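Ninbridge Help > Clubs and Classes > Robotics

Simulated hand won't lift a saucepan lid. Club demo in June.

Asked by Niamh Ó Riain
2 answers

I help run the after-school robotics club at Fitzgerald, and our older group is entering the Peltero simulation challenge. The task is to take the lid off a pot and put it down on the table. My toddler can do this, usually at speed.

Our arm reaches over nicely, the hand comes down on top of the pot, the fingers close, the arm goes up and the lid stays exactly where it was. We've had 300 attempts and 2 lifts, and one of those took the pot along as well. The students have tried closing the fingers harder, which made the pot slide off towards the back wall.

Where we've got to with the grip, thumb one side and fingers over the other:

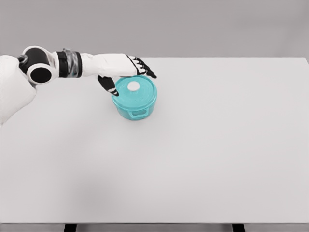 Answers

Answer from clevberg_dad
Accepted by the asker

You're going for the whole lid when there's a perfectly good knob in the middle of it. With the palm right over the knob and the fingers spread past the rim, you're squeezing a dome, and domes are very good at being let go of.

Try this:
1. Bring the palm up until the fingertips are level with the knob.
2. Close the thumb and two fingers on the knob and leave the others out of it.
3. Lift slowly for the first 30 steps, then as fast as you like.

Check the friction on the lid too. Ours was set to zero for most of a term. And look at whether the lid and pot are one solid body in the model file. Ask me how I know.

Answer from pj36

Have you tried turning the gravity down

Comment from Niamh Ó Riain
Lid and pot were separate, friction was not zero but not far off. With the knob grip we're getting up to 36 lifts in a batch of 50, so thank you. Putting it down again is a different matter and I may be back. We did try the gravity thing. The students loved it and the lid has not been seen since.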